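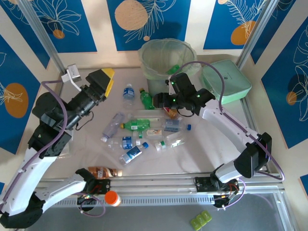

*Bottle sorting on the two-arm bench, with the lined bin at the back.*

# Bench rules in use: the Nultambridge gallery

Wurkov keeps its bench rules to one printed sheet. The sheet was last revised in June, after the Rothe site asked for clearer wording on cables and bin liners. The notes on this page go with the picture and give the rules that apply to a bottle job. The same rules hold at Plellell, where the benches are a little narrower.

Page updated 7 July 2021.

## Notes to the picture

**Bases.** Both arms are mounted on the front rail. Check the fixings before power goes on, and again after any arm has been moved along the rail.

**Cables.** The purple cables follow the arms and are left with a loop at the base. Keep that slack. A cable pulled straight at rest will be too short at full reach – re-route it before starting.

**Bin.** It stands at the back centre, with the bag folded over the rim. Fold the bag down by at least 50 mm all the way round, so that a gripper does not catch a loose edge.

**Bottles.** Lay them on their sides with the caps pointing different ways. Mix the labels and colours, and put in at least one bottle with no label. Caps stay on. Nothing larger than 1000 ml goes on the table.

**Front edge.** The brown bottle is lying along the front edge, next to the base of the left arm. Bottles this close to a base are allowed, but the first move towards one is made at reduced speed.

**Shared space.** One arm goes over the cluster at a time. The other waits raised and to the side until the first has cleared the bin.

**Hands.** No one reaches over the rail while either arm is powered. If a bottle rolls out of reach, stop both arms, then move it by hand – pausing one arm is not enough.

**Records.** Write down the bench, the job and any stops at the end of each run. Sheets are kept for 14 days at the bench and then filed under form 1285.

The full rule sheet is on the wall by the door at Nultambridge. Rothe and Plellell have their own copies, with the local stop-button positions added on the back.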